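Section 4. Steaming buns and other small things

Leka 25 electric steamer, kitchen guide for the Trekville units. Read section 3 (first clean) before this one. If you skipped it go back, the steel basket needs a wash in hot soapy water.

What you need
Cooker base, steel basket, glass lid, one dinner plate, tea towel, tongs or clean fingers. Buns, fresh or frozen. Water.

4.1 Setting up

1. Cooker on a flat table, clear of the wall and nothing hanging over it. Steam goes straight up and it will mark paint and lift the edge off a cupboard.

2. Cord behind, not over the front edge. Plug in last.

3. Lift basket out. Pour water into the base, 456 mL for a normal batch. Cold tap water is fine. Don't guess it by eye, too much and it boils up through the holes and you get soggy bottoms.

4. Basket back in. Should sit level, no rocking. If it rocks, take it out, turn it a bit, try again.

5. Lid off and flat on the table on one side of the cooker, plate of buns on the other. Leave yourself elbow room both sides. Check the basket is empty and no bits of old dough stuck in the holes.

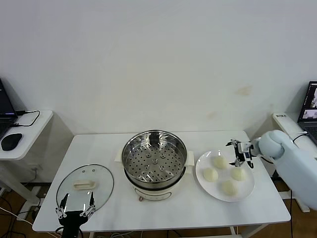
Nerys Humphreys wrote in to say she always lines hers with baking paper, otherwise the buns weld themselves to the steel, and could the guide please mention it. Fair enough. Cut a small square per bun, not one big sheet, a big sheet covers the holes and the steam can't get thru. A wipe of oil on the basket also works, tastes fine.

4.2 Loading

NOTE: Load before you switch on. If the water is already going, turn the knob to off and give it a minute.

6. Move the buns across one at a time. Pick up from the sides, don't squash the tops.

7. Space them out. They swell, and if they touch they'll tear when you pull them apart. Leave some of the holes showing between buns. Four small ones is a comfortable load. For more, do a second batch, don't stack.

8. Keep off the centre post. Bun on the post = bun with a hole in it.

9. Leave the empty plate handy, you'll want it again at the end. Rinse it first if the dough was raw.

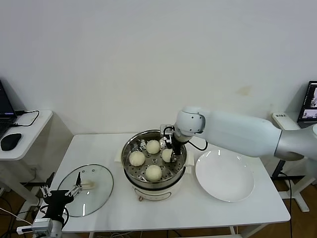 4.3 Steaming

10. Lid on, by the handle in the middle. Vent holes must be clear, no tea towel over the top.

11. Turn the knob to on. Timing starts when you see steam, not when you switch on. Fresh buns 12 minutes, frozen 18, add a couple if they have a meat filling. Middle of a filled bun should be steaming hot rigth through.

12. Switch off. Leave the lid for two minutes before lifting or the tops may wrinkle and sink. Still good to eat.

CAUTION: Tilt the lid away from your face. The glass and the steel basket both stay hot well after the power is off. Kids well back.

CAUTION: Never run it dry. If it clicks off early, unplug, let it cool, then top up with 80 mL and start again.

13. Buns onto the plate with tongs. Unplug, let everything cool, tip the water out. Don't put the base in the sink.

Spare lids and baskets: Alby counter, ask for part 128. Descaling is section 5.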